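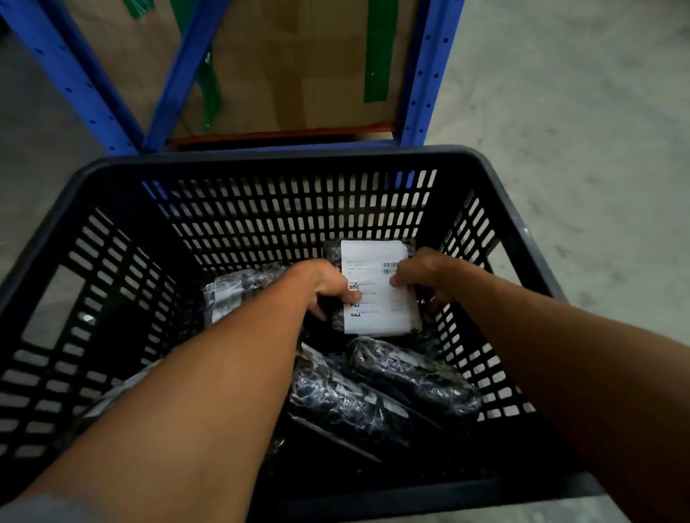
Plisa Hanging Herb Dryer, 3 Levels

Shop > Kitchen and Pantry > Drying and Storing

Filed under: Herbs, Tea, Small Harvest

The Plisa is a round drying net for herbs, flowers, chili peppers and sliced mushrooms. It hangs from one hook and has three levels, each closed with its own zipper. Many of our customers in Urnstead have only a balcony or a small kitchen, and the Plisa was made with such homes in mind. When the season is over, it folds flat and can stay behind a cupboard until next summer.

The net is fine enough to keep flies out, but the air goes through well. Each level has a steel ring inside, so the floor of the net remains flat also when one side has more weight. Please do not load more than 200 grams of fresh leaves on one level. Mint and lemon balm become brown if they lie too thick.

Diameter: 44 cm
Height when open: 39 cm
Color: natural white
Hook: included, with a short cord

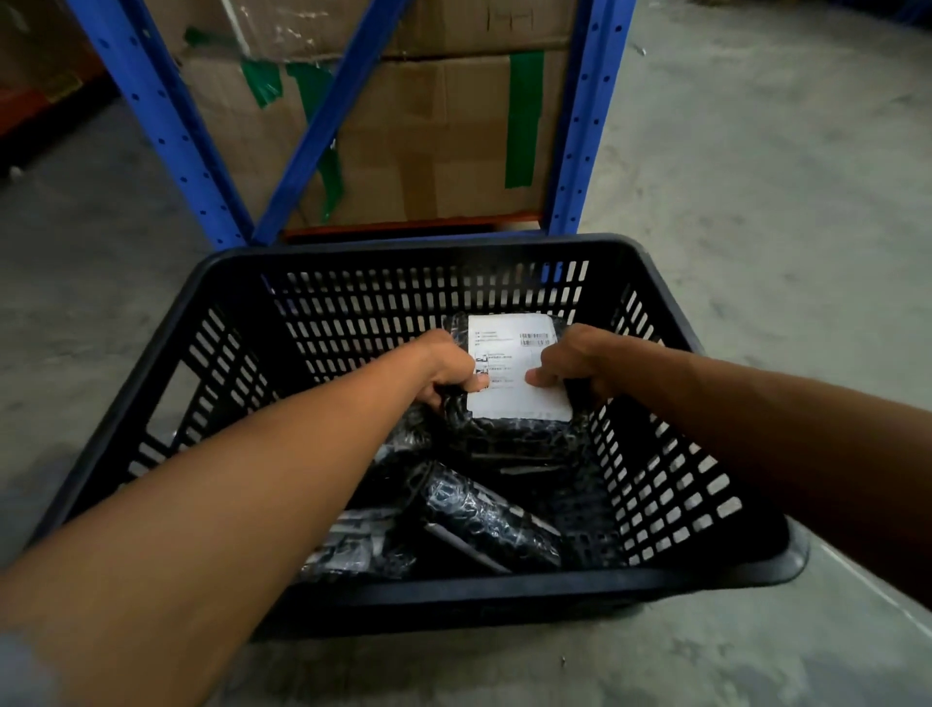

How to use it

Hang the dryer in a shaded place with moving air. Direct sun takes away the color and a big part of the smell. Spread the leaves in one layer and turn them once a day. Thyme and oregano can dry on the stem, but basil is better with the leaves picked off. The herbs are ready when the leaf breaks between the fingers and does not bend. For mushrooms, cut thin slices and use only the two upper levels.

Wash the net by hand in lukewarm water with a little mild soap. Do not use the machine, the rings can lose their shape. Let it dry completely before you fold it.
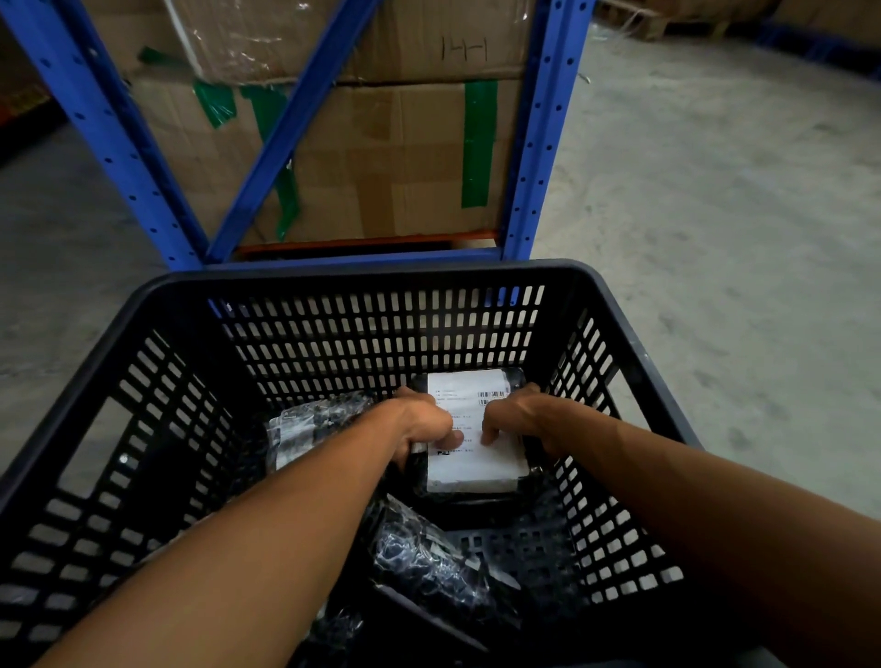
The Plisa is also available for garden shops and tea sellers, in full cartons only. The net is the same as in the single product, but the hook comes in a separate bag. We write on each carton by hand, with a dark marker, and the 14-1 on the upper box is such a number. Please mention it when you have a question about your delivery. Mixed cartons with the Kundard glass jars are possible from January. For the Benítez tea scoop we are still waiting for the new price list.

We use cookies to remember your basket and your language. By continuing on this site you agree to their use. Accept | Settings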